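The picking room at Tasteo

I've been going to the same works canteen for my lunch since I started on this piece, and I can report that the soup is good and that nobody in there wants to talk about robots. They want to talk about shifts. Which, after a fortnight of hanging about the place with a notebook, I've come to think is the same conversation.

Tasteo makes flat-pack kitchen fittings — legs, rails, spacers, all the bits that come in the little bag you lose. It has been in Lidness for as long as most people there can remember, and for most of that time the parts were sorted by hand. You stood at a bench with a bin in front of you, you picked out the pieces, you laid them in a tray, and when the bin was empty another one came. I had a go at it on my second morning. I was slow, I was cheerful for an hour, and then my shoulder started to complain (it was still complaining on the train home).

The women on the benches, and it is nearly all women, laughed at me quite kindly. One of them had done the job for 26 years in one form or another and told me that you stop noticing your hands but you never stop noticing your back. She's on the robot side now. She was asked in July whether she fancied it and said yes before she'd been told what it was, mostly to get a chair.

What she got was a fortnight's training from Sandu, the firm that put the system in, and a spell in the trial room where new parts are tried out before they go anywhere near the floor. It's a funny sort of job. A bin goes on the table, bars go in the bin, and the arm has to work out which one to take and how to get hold of it. Long thin things lying hard up against a wall are the devil, apparently. You or I would just tip one up with a fingernail. The arm has to be taught an angle for it, and she's the one who knows, from all those years of doing it, what the angle ought to be.

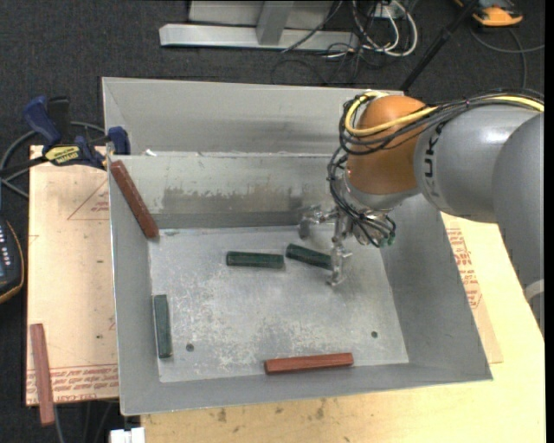
So has anyone lost their job over it? Nobody has been made redundant, but five people who left last year weren't replaced, and everybody I spoke to brought that up before I did.

I pushed the management on this and they were decent enough to squirm a bit. The line they give is that the benches were getting hard to fill anyway, and I believe them, having done a morning of it. But if you're 19 and living in Lidness, a bench at Tasteo used to be the thing you could walk into with no certificates at all. The new jobs ask for a bit more. There are six of them so far and all six went to people already inside the gate.

The pay is better, I should say that. The hours are stranger. Fletamer, the software that hands out the work, likes to run the long batches overnight, so somebody has to be on call for when the arm stops and waits for a human to come and sort it out. They take turns. One man told me he'd been rung at two in the morning over a single rail and lay awake afterwards wondering whether he minded. He'd decided he didn't, on the whole, though his wife did.

And there's the quiet. The benches had a radio and a great deal of gossip, and I hadn't thought of that as something you could lose until people kept bringing it up over the soup. In the trial room you're on your own, or there are two of you, and you're both watching a screen. My friend with the chair goes back to the benches for her tea break. She says she gets more news in ten minutes there than in a week on the new side, and that the others save the best bits for her.

I asked her whether she'd go back for good if they offered. She had a proper think about it, stirring her tea, and said she'd want to bring the chair.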